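Re: [drolau-users] Drolau 7 leaves its service behind after uninstall

On the 7 release, Fuseini Korletey wrote:

> I removed Drolau from Settings > Apps on two office PCs. The entry is
> gone from the list but the Drolau Sync service still starts with
> Windows, and the folder under Program Files is still there, 245 MB of
> it. Running the setup file again only offers Repair. Is there a clean
> way to get rid of it, or do I delete the folder by hand?

Don't delete the folder first. The service keeps a lock on two of the files in it and you will end up with half an install that Repair can't fix either.

What worked for me on the Hullwood machines:

1. Open a command prompt as administrator.
2. Type: sc stop DrolauSync
3. Wait for it to report STOPPED. On the older PCs this took nearly 40 seconds.
4. Type: sc delete DrolauSync
5. Restart, then delete the Drolau folder.

There is also a folder called Drolau in ProgramData – it holds the license file and the logs. If you plan to reinstall, keep the license file. Otherwise it can all go.

The Dasska plug-in has its own uninstaller and it should be run before any of this. If you already removed Drolau, the plug-in's uninstaller stops with error 91. In that case reinstall Drolau, remove the plug-in, and start over. I had to do that once and it was quicker than cleaning the registry by hand.

I haven't tried any of it on version 6, so I can't say if the service name is the same there.

Asante

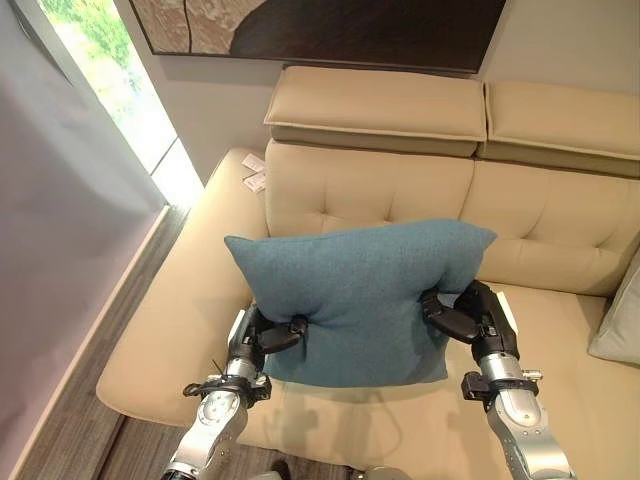 Teal cushion, beige sofa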